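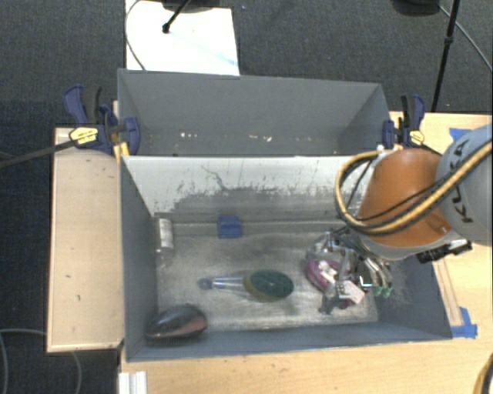
ODDS AND ENDS — THE GRAY BIN, THE SHELVES, AND THE OCTOBER CLEAR-OUT

Quick one this month, the newsletter goes out at 6 and I still have the parking notice to write.

The gray bin first. Two compartments, slanted sides, clamped to the light wood table with the blue clamps. Small stuff only please. Far side stays as clear as we can keep it, near side is where the odds and ends go. Right now the near side has a little silver can, a small blue block, a clear plastic tube with a blue cap, the round dark green thing (scouring pad? coaster? two people have told me two different answers) and a dark oval lump with a reddish-brown top that I would have sworn was a computer mouse and am now less sure about. Also something purple and white over on the right. If any of it is yours, come get it before the end of October. After that it goes in the general pile.

Yes the bin is dirty. The back wall has a band of grime across it and the floor is dusty. It's on the list. Warm water and dish soap, no scrubbing powder, the last bin got done with powder and it came out looking worse. Dry it before things go back in. Clamps stay on their own hook while you wash, not in the sink. They have yellow labels on them and I would like the labels to still be there at Christmas.

And please put the clamps back at the corners after. A bin that slides is a bin that ends up on the floor.

SHELVES

The Nellville unit had its first proper tidy since spring. 614 items came off the shelves, got looked at, and got put in one of the tubs. That number is from the tally sheet on the door, which I'm told is right give or take whatever rolled under the radiator. Most were fine. 71 were broken past fixing and are gone, mostly cracked lids and one side of things that need two sides.

Still on the shelves and taking up room:

Jar lids with no jars. A full tub.
Bottle caps, mixed. Useful for the kids' table so they stay, but we don't need any more. Really.
Sponges, new in the wrapper. Take some home.
Tubes and small bottles with caps on. If you bring these in, rinse them first and leave the cap ON. Loose caps just end up in the cap tub and then the bottle is no use to anyone.
Cans — labels off, edges checked. Run a finger round the outside not the inside. Tape over anything sharp.
Brushes. These need washing and hanging up, bristles down. They were standing in a mug of water when I got there, and the mug had been there a while.

Blocks go back with blocks. I found them in with the batteries, in with the string, and in the first aid box. The first aid box is for first aid.

THE PRUITT TUBS

The order of Pruitt tubs came, 20 of them, stacking kind with the flat lids. They fit the lower shelf two deep if you turn the handles out. Label on the short end, not the lid, becuase you can't read a lid when there's another tub on top of it. Pencil or the black marker. The silver pen wipes off.

We did ask Kurari for a price too and they were slower to get back to us and the tubs were deeper, so small things would just sink to the bottom and live there. That's been the whole problem with the old ones. Shallow is better for small stuff. Same reason I like the gray bin, sloped walls, things slide down to where you can get at them.

Old tubs are by the back door, free. They have no lids. Good for potatoes or boots.

WHAT GOES WHERE, SHORT VERSION

Don't know what it is: gray bin, near side.
Know what it is, don't know where it lives: ask, or leave it on the end of the bench with a note.
Wet: nowhere, dry it first.
Sticky: same.
Bigger than your hand: not the gray bin. It'll cover everything else up.
Food: take it home.

There was a longer version taped up above the sink but the steam got it.

MONEY

The jar and the table sale together made 1791 since the last issue, and the tubs came out of that. The rest is put by for the new lights at Edileo Street. One more sale before the cold weather, morning only, doors at 9. We need boxes for it, the shoebox size, and newspaper. Bring your own bag if you're buying.

CLEAR-OUT MORNING

Also October, start at 10, the date is on the door sheet once the hall confirms. Bring gloves if you have them. Jobs are washing the bin, wiping the lower shelf, moving everything over to the new tubs and sweeping. The scuffs on the bin probably wont come off and that's fine, leave them, it's the dust I care about.

Coffee yes. Last time we ran out of milk by 10:30 so if you're passing a store, get some.

Anyone who does know what the dark green disc is, write it on the pad by the door.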